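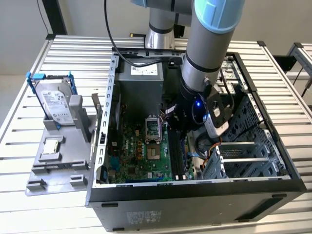 Open desktop tower and robot arm on the worktable

Sunita Van Dusen wrote:
> Does anyone know if the evening section of the dental assisting
> certificate at Dastau still takes 56 weeks? The catalog only
> lists the day section.

Hi Sunita,

I finished the evening section in February and it took me 56 weeks, with 5 of them at the Lefèvre clinic. You need 200 clinic hours before they let you sit the exam. Classes start at 7. Ask the office for the evening schedule, as they keep it on a separate sheet.

Thibault Lacroix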